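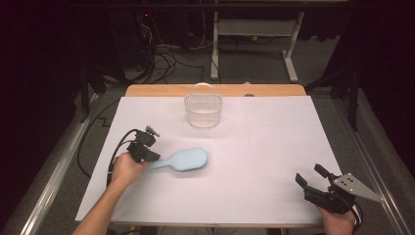 January
By Anastasia Kalogeropoulos

King-fai Kao has been cutting hair for more than 50 years, and he still puts the kettle on before he lets anybody sit in the chair. I had come to ask him about long hair, and how ordinary people ought to look after it, and we were on our second cup before either of us mentioned a brush.

"People are in such a hurry with it," he said, stirring. "They start at the top and they pull. My mother did it to my sisters every morning and you could hear it from the street."

His own method is the one he was taught at Mak, the little salon where he swept floors at the age of 15 and where the owner paid him partly in noodles. You begin at the ends, he told me, with the hair held firmly in your other hand just above the knot, and you work your way up a little at a time. He showed me on my own hair, which I had not washed and was rather ashamed of, and I have to say I felt nothing at all.

He doesn't believe in spending a great deal. A customer once told him what she had paid for a brush in London and he had to go and stand in the back for a minute. "A cheap one, kept clean, will do you very well," he said. "Pull the old hair out of it. Wash it in warm water with a drop of shampoo, shake it, and leave it face down on a towel overnight. That's the whole secret, and I've given it to you for the price of a biscuit."
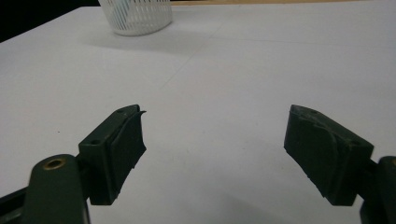 White tabletop, dark green gripper fingers.

We talked for a long while about the customers he has lost and the ones who have stayed. One family has been coming for four generations - the great-grandmother still asks for the same set she had at her wedding - and he keeps a drawer of letters from people who moved away. He read me a few, and then got distracted by a photograph of a dog.

I asked whether he ever thought of stopping. He looked out at the rain for a bit.

"I did stop, you know. For 9 weeks, after my knee. My wife bought me a jigsaw with 600 pieces and I did it twice." He laughed so much he had to put his cup down. "Then she rang the shop herself and asked them to have me back."

He works three mornings now, and the first appointment is at 10. If you're early he'll probably make you tea.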